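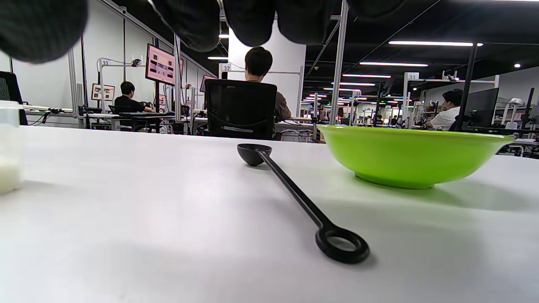
The long spoon, the green bowl and the tub, on the table at work

Skariddale Home Board > Kitchen > Tools and Storage
Topic: Long handled measuring spoon or a proper scoop?

pantrymoth_roald
Posts: 196
12/04/2024

OK so I need the storage people to settle something for me. We keep dry goods in clear plastic tubs at work, next to a stack of bowls, and everybody scoops out what they need. For ages we've had the black measuring spoon with the long skinny handle and the ring on the end. I love it. Little round scoop, fits in the corners, and the ring gives you something to hang on to.

Omid, who sits a few desks over, can't stand it. He wants a flat-bottomed scoop like you get at the bulk bins, because he says the small spoon means a hundred trips and every trip drops a few grains on the table. The table is white and so is what's in the tub, so you don't find the spill until your sleeve is in it!

Who's right? And does anybody have a trick for getting from tub to bowl without leaving a trail?

- Roald Myklebust

gravyboat
Posts: 1604

Omid is right, sorry. A measuring spoon is for measuring. If you're moving food from one place to another you want volume. I have a Jernance scoop that I've used on flour and rice for years and I fill a bowl in two goes. With a spoon that size I'd still be standing there at supper.

tillie_bakes
Posts: 1085

Disagree with gravyboat (what else is new). It depends on what you're taking out! If people at Roald's work only want a spoonful at a time then a big scoop is a pain, because you end up tipping half of it back in and THAT is when it goes all over the place. I keep a long spoon in my sugar and a scoop in my rice and I don't see why a person has to choose.

As for the trail, move the bowl. Put it right up against the tub, rims touching if they'll do it, and your spoon only has to travel an inch over open table.

gravyboat

A spoon in each tub is fine at home. In a shared space they walk off.

tillie_bakes

So does a scoop, and it costs more.

pantrymoth_roald

Ha, ours has walked off before, it came back in somebody's coffee mug.

Tillie, I like the rims idea but I should have said our bowls and our tub don't match up at all. The bowl is one of those wide shallow ones with a flared rim, lime green, very cheerful. The tub is rectangular with straight walls and we never fill it to the top, so there's a lot of bare plastic between the rim and the good stuff. You have to reach down in there.

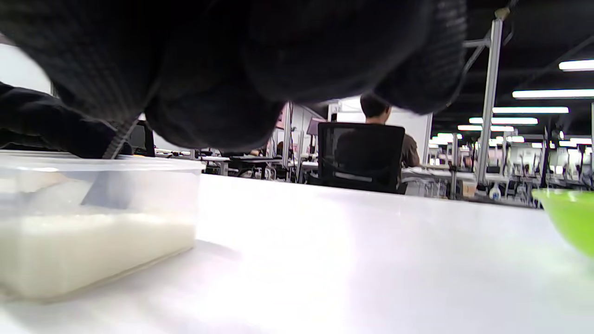 Which is my whole argument for the long handle. With a short scoop your knuckles are below the rim and your cuff is dragging along the edge, and then whatever is on your cuff goes in the food. I'm a sweater person all winter so this matters to me. Omid rolls his sleeves up like a surgeon and says it's my own fault.

okiani
Posts: 2

Omid Kiani here, I made an account for this. Roald left out that he doesn't level the spoon. He brings it up heaping and walks it across like a kid in an egg race. I have no problem with the handle. My problem is the mountain on the end of it.

Also I said a SMALL flat scoop. I never said bulk bins.

gravyboat

Welcome Omid. Don't let him bully you.

dunmore_sue
Posts: 412

If the tub only gets half filled, get a shorter tub? We had tall ones from Skuter and I swapped them for the low square kind, and now any old spoon reaches. Low ones take up more shelf, so measure first. I didn't and had to move all my canned tomatoes.

For the spills, a tray. A cheap one with a lip, in a dark color so the grains show up. Tub on the tray, bowl on the tray, do all your scooping over it. When you're finished, pick it up and tip it in the trash. Please don't tip it back into the tub, I've seen people do that and it makes my skin crawl.

tillie_bakes

Seconding the tray! I use an old baking sheet and it's ugly but it works.

gravyboat

I tip mine back in. It's clean food on a clean tray.

dunmore_sue

In your own house, knock yourself out. In an office? No thank you.

boxsaver
Posts: 37

Nobody has mentioned tapping. Fill the spoon, knock the handle once against the inside of the tub, let the loose bits drop, then lift. My mother did this with everything. Boström used to sell a canister with a bar across the opening so you could level off as you came out, and I wish I'd bought more than one, the lid on mine cracked last March.

pantrymoth_roald

I just tried tapping and it's a lot better, thank you boxsaver. Omid saw me do it and said "that's leveling" - it is not leveling, it's tapping.

I'm bringing in a dark tray from home too. We keep the long spoon, and Omid can buy his small flat scoop as long as he stores it on the tray with everything else.

okiani

It's leveling. What size tray? I'm not buying one that doesn't fit.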